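Storage and Shared Room FAQ
Prerbridge Building, Torelis Wing
Last updated 22/04/2018

What can be kept in the wall cabinets?
Dry goods, stationery, cleaning cloths and items in closed boxes. The load limit is 32 pounds per shelf, spread evenly. Liquids go in the floor units.

Do boxes have to be a certain type?
Any rigid plastic box is accepted. Clear or translucent sides are preferred, as contents can be checked without opening the lid. Cardboard is not accepted for periods longer than 16 days.

How are boxes labeled?
Write the name of the user and the month of deposit on the short side. Boxes marked before May will be relabeled under the Wordale numbering.
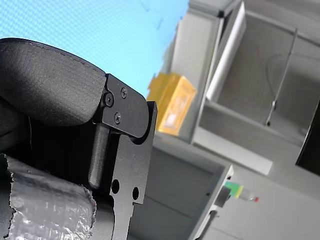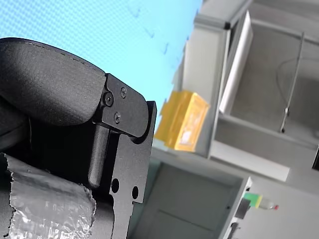
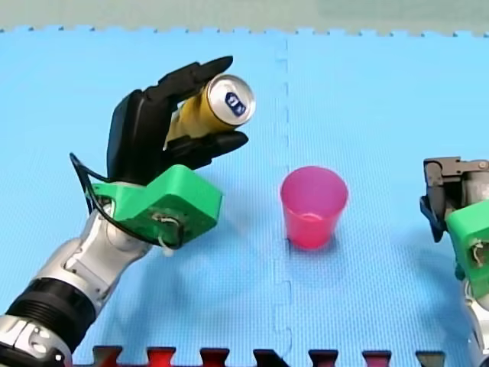
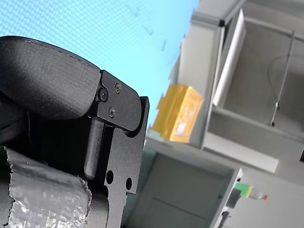
Wordale Facilities Notes, Issue 79, p. 16

The second picture has a yellow box and an open cabinet. Is a box allowed to stand outside a cabinet?
Yes, during working hours. Boxes must be back on a shelf, and cabinet doors closed, before the room is locked.

Can cables be run through a cabinet?
Yes, if they lie along the back and do not cross the door opening. Cables may not be tied to any rod or fitting inside.

What about cups and drink cans?
Plastic cups may be used on the floor mat, as in the third picture. Stand them upright. Rinse cans before they go in recycling, and do not store opened cans in a cabinet.

How is the mat cleaned?
Wipe with a damp cloth and mild soap. Dry the seams separately. Solvents are not permitted.

Who issues replacement boxes?
Yutong Mao, Peng Stores Desk, ground floor. The desk holds more than 3,000 items, and most box sizes are available the same day. Bring the old lid for matching.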